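To: Turkville Repair and Reuse list
From: Sandamali Sheikh
Date: Feb 24, 2026
Subject: Re: Old desktops, are they worth the bother?

Anjana Samarakoon wrote:

> Hello all. My uncle has cleared out his office and I have been given a stack of old desktop computers, 16 of them, now filling my hall so that I have to go sideways to reach the kitchen. Before I say yes to keeping them, are they worth the bother? I would like them to go to people who need one for school work or letters. I can use a screwdriver but I have never taken a computer apart, and I'm nervous about other people's files being left on the disks. Also, does anyone know whether the hall in Dirneck is still letting us use the back cupboard?
>
> Anjana

Hello Anjana, and hello everyone,

What a lovely problem to have, although I do feel for you going sideways to the kitchen (I had a piano in my own hall for most of one winter, so I speak as one who knows). My short answer is yes, do keep them, or at least keep most of them. The longer answer follows, and I'm sorry in advance, you all know what I'm like once I've made a pot of tea.

Office machines are usually a good bet. They tend to be easy to open, the screws are where you expect them to be, and the firms bought them by the dozen, so if one has a poorly power supply there is often a twin that can lend it one. Lay the case on its side on a table at a sensible height, with the mains lead out, and have a good look before you touch anything. I was in such a hurry with my first that I pulled the wrong cable and spent an evening blaming the monitor!
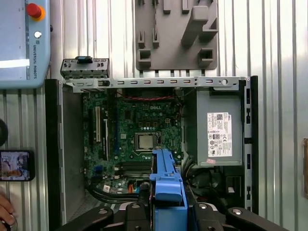
As for what to look for, I always start with the memory, because it's the cheapest way to make a slow old thing feel cheerful again. If you find two small sticks in one machine and two in another that won't start at all, put the lot together and see whether it will take them. Do check they are the same sort first. The notch has to line up, and if it doesn't want to go in then it isn't meant to, so please don't lean on it. After that comes the disk. If it is one of the old spinning ones I would swap it for a solid state one if the kitty will stretch, and I think it will, as we did rather well out of the July plant sale.

The files worry me as well, and I'm glad you raised it. My rule is that every disk comes out on the first day, gets a paper label with the number of the machine it came from, and goes in the locked tin until it has been properly wiped. I don't look at what's on them. If a disk won't wipe, it doesn't go out, and Siddiqui's on the corner will drill it for us while we stand there. Do ask your uncle to tell the office in writing that this is what will happen.

One more small thing on sorting. Please, please don't put all the loose bits in one biscuit tin. I did, and I am still finding drive screws among the buttons. Anything with its own little slot or pocket will save you hours, even if it's only egg boxes, and parts stood upright are so much easier to find than parts in a heap.

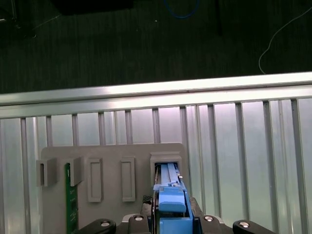

Blue part going into the end slot of the grey panel.

Now, the cupboard at Dirneck. Yes, we still have it, but only the bottom 3 shelves, and the key has moved from the kitchen drawer to the hook behind the noticeboard. I'd say bring half your stack over and leave the other half where it is until we've got through the first lot, if your hip bones can bear it.

On who they should go to, I would start with the homework club and the Nomov reading room, who have both asked me more than once. The reading room only wants 2, with keyboards. We have keyboards coming out of our ears.

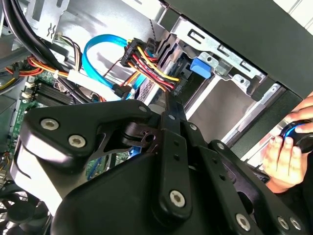

Before any of them leave us, I like to tidy the cables and give the fans a clean with a soft brush. Hold the blades still with a finger while you do it. Leave plenty of room for the air to move, tuck the spare power leads out of the way of the fan, and run the machine with the side back on for a whole afternoon while you do something else nearby. If it's going to sulk, I would much prefer it sulked at us.

I can come over and open the first few with you, if that would help with the nerves. I'll bring my screwdrivers and the good lamp, and there's ginger cake if my grandson hasn't been at it. Ring me on the house phone, as the mobile is in a drawer somewhere.

With love to all,
Sandamali

PS. Whoever borrowed the long extension lead, could it please come back? It's the orange one with tape on the plug.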